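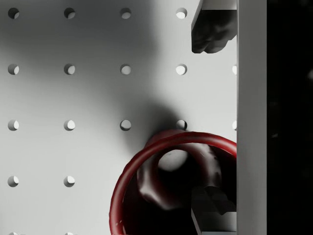 Feltis simulation kit: interim report, Stirnside bench

16 March 2022

Where we are

Kit installed, licensed, running. Grasp scenes render on both workstations. Review is on schedule except for the transfer test, which has slipped, see below. Money fine. No decision needed from you before May, but two questions at the end that I'd like answered sooner.

Quick reminder of what you're paying for. Feltis is the simulator and scene library. Gilani is the separate gripper package that plugs into it, same vendor (Verkport), billed on its own line. We're reviewing both and you'll get a verdict on each. They may not be the same verdict.

Install

Slower than the quote said. Verkport's installer wanted a driver version that our older machine doesn't like, so that machine got rebuilt. Lost most of a week. The second machine went in over a morning with no trouble. Support answered the driver ticket the same day and the answer was right, credit for that. The documentation is for the previous release in at least two places and the menu names don't match. I've started a list and will send it to them.

License server dropped out twice. Both times a restart fixed it. Not happy about it but it hasn't cost us a run yet.

Scenes

Perforated panel scene is the one we've spent the most time in. Round holes on a square grid, glossy dark red round vessel in front, two-finger gripper coming in from the side. Picked it for the first block of work on the grounds that it's hard: shiny round thing, dark inside, dark pads over it, and a background full of repeating circles. If the kit's no good at this it isn't much use to us at Stirnside, where half of what we handle is glossy and the rest is sitting in front of racking.

Rendering is decent. Panel looks right, holes have a proper wall thickness, shadows are soft where they should be. Reflections round the inside of the vessel are streaky and a bit smeared. Could be a material setting, could be the sample count. Haven't chased it down. The bigger annoyance is the dark pad over the dark opening of the vessel. Lower finger pretty much vanishes into it in the close view. A person can work out where the pad ends if they look for a while, our detector can't, or not reliably. Real pads are dark too so I'm not calling it a fault in the kit, but the lighting presets don't give you much to work with. We've asked for a fill light preset.

Close view also loses the right-hand side of the vessel behind a plain gray vertical bar. Left it in for the first block. Second block will be run with a different viewpoint so we have both.

Runs so far

First block was 2,000 grasp attempts, varied by vessel position, approach angle and light. All completed, none crashed, logs are clean apart from the license dropouts. Images saved at 1,024 square. Tried going larger and the older machine crawls, so 1,024 it is for the whole review unless you want to buy a card.

Then pulled 300 of those out and checked them by hand against the kit's own labels. Slow job, very boring, worth doing. Findings:

Vessel labels good. Edges of the rim follow the real outline closely.
Panel labels good, holes are cut out of the mask properly. Did not expect that.
Finger labels OK against the panel. Against the inside of the vessel they're correct too, which makes sense, the simulator knows where the finger is even if nobody looking at the picture would.
Contact labels are the weak spot. The kit says "contact" a little before the pads meet the rim on some approaches. Looks like the collision shape is fatter than the visible one. Verkport say there's a margin setting. It's not in the manual.

Until the margin is sorted I would not train on contact labels. Everything else is usable now.

Gilani package

Mixed. Finger geometry is nice, pads have actual shape to them, beveled bodies, not just two boxes. Swapping pads takes a couple of minutes. Changing the grip force curve means editing a text file by hand and restarting the scene, and if you get a comma wrong it loads the default without telling you. We lost an afternoon to that before someone spotted it. Needs at minimum a warning message.

Slip is where we have doubts. Wanted to see the vessel twist or slide when the grip is off center. What we get in most of the runs is either a firm hold or a clean drop, with little in between. Our bench at Stirnside gives plenty in between. May be friction values, so I'm holding judgement untill we've tuned it. If tuning doesn't help, the Gilani line is hard to justify at the current price, the free gripper that comes with Feltis does firm-or-drop just as well.

Transfer test

Behind. Plan was to take the detector trained on the first block and try it on the bench by now. Bench has been tied up with production work and we've had it for one short session only, spent on calibration. Have six sessions booked between now and the end of the review. That's enough if none get bumped. If two or more get bumped we'll have to cut the test to vessels only and drop the panel background comparison, and I'd rather not, it's the interesting bit.

Nothing to report on accuracy yet. Please don't let anyone upstairs quote a number, there isn't one.

Spend

Feltis license paid, full review term.
Gilani license paid, monthly, can be stopped with a month's notice.
Machine rebuild, labor only, absorbed by us.
Bench time to be charged as it's used. One session so far.
Training day with Verkport not taken up. We may want it for the contact margin and friction stuff. Fits inside the contingency.

Problems open

1. Contact margin. With Verkport, ticket open.
2. Silent fallback to default force curve. Reported, they've acknowledged it, no date for a fix.
3. License dropouts. Watching.
4. Smeary reflections inside glossy objects. Ours to look at first.
5. Bench availability. See question below.

Next

Set the contact margin once we know where it lives, rerun a small set, check by hand again.
Friction tuning on Gilani. Giving it two weeks, then stopping whatever the result.
Second block, same panel and vessel, new viewpoint, brighter light on the gripper.
Matte vessel for comparision, same size, same positions.
Bench sessions as booked.
Final report in May, with a recommendation on each product and a cost for a full-year license.

Questions for you

Can you lean on production to protect the bench slots? A line from you would carry more than another one from me.

And do we have your OK to stop the Gilani license early if tuning goes nowhere? Notice has to go in before the month rolls over, so a yes or no in advance would save us paying for one we don't use.

Run logs and the hand-check sheet are in the shared project folder under Stirnside review. Ticket history with Verkport is in there as well.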